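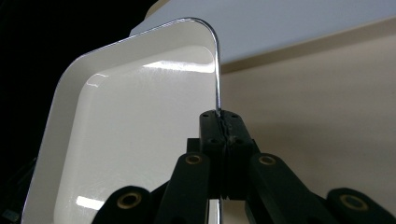
Why does a bathroom fan run but move hardly any air? In most flats the duct is at fault, usually a long run of flexible hose with a sag in it.

4/3/18
Kenna Chisholm

The fan in the Konddale flat is a Tivovent with a 100 mm spigot. It was fitted before I moved in and has always sounded healthy. The mirror stayed fogged well after a shower and the paint over the window was starting to lift, so in February I took the ceiling panel down. The hose ran from the fan to the outside wall by way of a joist it had no need to cross, with a low point in the middle. There was water lying in the low point.

Flexible hose has a ribbed inner wall and the ribs cost airflow. Left slack it costs more. The loss at each bend depends on how tight the bend is, and the previous fitter had put a hard one straight off the spigot, where the air is least settled. 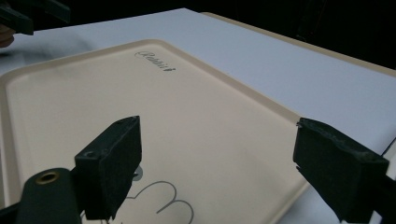
No. 15

I replaced the hose with rigid round duct, cut to leave 200 mm of straight pipe before the first elbow. The run now falls 3 degrees towards the outside grille, so any condensate drains out through the wall. Joints are taped with foil tape. Wenjie Fang suggested insulating the part that crosses the cold roof space and I have done that too, with a preformed sleeve from Bednárik.

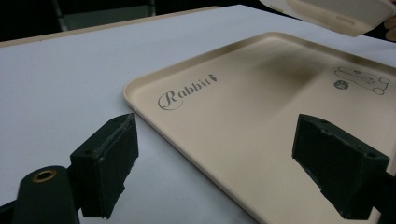 The backdraught flap needs cleaning before the grille goes back on. Mine was stuck half shut with lint and old paint. Lift it off its pins, wash it in warm water with a little soap and let it dry flat. Do this over a tray with a raised rim, like the beige one on the white tabletop, as the pins are short and roll a long way. The flap should then swing freely under its own weight.

The overrun timer is set to 15 minutes. I have left the door undercut for another post, as the carpet in the hall has to come up first.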